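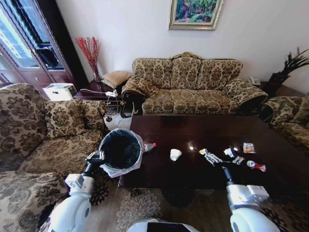 I operate a small vintage clothing shop under the name Tostix and photograph each garment at home. Buyers have asked for a plainer setting. The dark wooden coffee table in my living room is large enough for folded knitwear, but pale wool looks harsh against it. Is a linen cover advisable?
Saodah Pattinasarany

A linen cover is suitable – please press it first. Undyed cloth keeps the color of the wool accurate.
Catriona Innes

I use a bedsheet. 57 listings so far and no complaints.
Danang Purba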